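Kivgate notebook – cutlery tidy
30/05/2018
Entry by Endang

Started on the utensil sorting at last, and I have to say I enjoyed it far more than I expected. Prasetyo set the budget code up as 1637, so anything we buy for this (holders, spare chopsticks) goes against that and not against the general kitchen one. Please!

The question is still the one from the Plidach page: how do you get a mixed heap of long thin things into a narrow upright holder without fishing half of them out again? Chopsticks are lovely for this. They roll, they cross, they hide under each other, and a pair lying close together wants to be treated as one thing when it's really two.

Clear spoons are the other nuisance. Against a plain grey ground you mostly go by the shine on the bowl. Best grip is on the handle, spoon upright, bowl at the top – the way we want them to sit in the holder too.
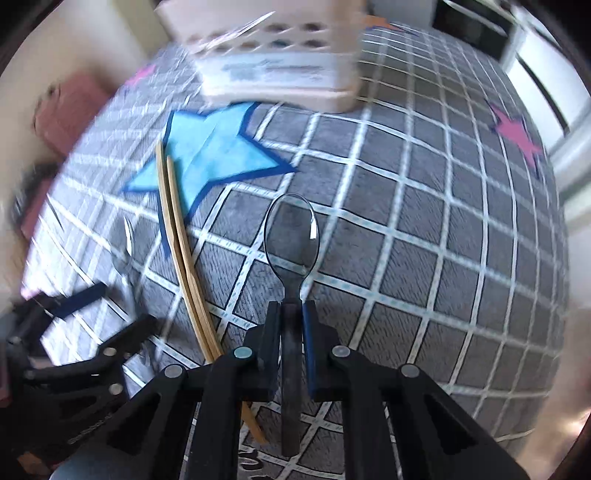 Clear plastic spoon held by the handle, chopsticks alongside on the star pattern.

I love the star cloth, by the way. The white grid gives you a quick way to say where a thing is lying ("two squares left of the blue star") and the stars make good landmarks. Prasetyo thinks it's too busy. We can argue about it over lunch.

Second heap, for the table: plain wooden chopsticks, the white one with blue dots, dark metal spoon, black-handled scissors. Pink holder at the back, label band still on. I'd like to soak that off before we go much further – barcode and small print everywhere. The holes round the upper part are good for draining, but I want to check that thin tips don't poke through them and jam.

Scissors underneath the sticks is a nasty start and I'm very pleased with it. Order to try: top sticks first, then the spoon, scissors last and points down.

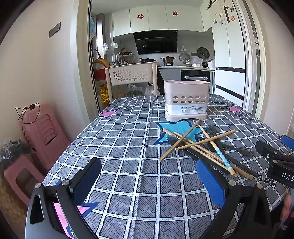

To do
- Label off the pink holder, warm water and a bit of oil
- Ask Costache if they still do the wider holder, order ref 3979
- Measure the longest chopstick against the holder depth, anything over 200 mm is going to lean
- Decide if scissors belong in there at all (PP says drawer, I say holder)
- Copy the Drendano notes from October into this book, they're on loose paper, p. 185 onwards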